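Trindska word list, notes for users

Trindska is a list of everyday words and short phrases collected from two valleys, Plitdale and Brondthorpe. It has 2841 entries. Every entry has the word, one spelling, a meaning in plain English, and the place where it was heard. For 409 entries there is also a sentence in which the word was used.

What is in the folder

words.tsv is the main list. The columns are separated by tabs, because many meanings contain commas.
sentences.tsv has the example sentences. Match it to the main list with the column "id".
doubtful.tsv has 69 words which only one speaker knew. They are also in the main list, with a question mark in the last column.

All files are in UTF-8. If you open them in a spreadsheet program, please choose "text" for the id column, otherwise the zeros at the start will be lost.

How the words were collected

I started in December with the kitchen words and the weather words. Later I added farming, sewing and names for relatives. I visited 19 households, most of them more than one time. I asked each person for the word first and wrote it down by ear, and after this I read it back to them. When two people gave different forms, both forms are in the list, and the column "place" tells which is which.

Spelling

There is no official spelling. I followed the one from the old Kang primer where it was possible. The primer does not mark long vowels, so I write them double. A final "h" is written only if the speaker pronounced it.

Known problems

Brondthorpe has many more words than Plitdale, so please do not use the list to compare how rich the two dialects are. Plant names are weak, I am not a botanist. Some verbs are given in the past form only.

Word meetings

Twice a year we read new entries aloud and people correct them. Corrections from a meeting are marked "m" in the column "source".

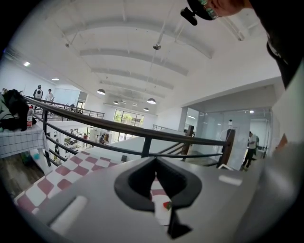 Candela Cifuentes thinks the doubtful words should be taken out of the main list completely, and that a question mark in the last column is too easy to miss. I have kept them for this version. If more people agree with her, I will move them.

Use and contact

You may copy and change the list freely if you name the source. Please send corrections with the id of the entry, one per line.

Tianyou Lü
Last change: Mon 1 June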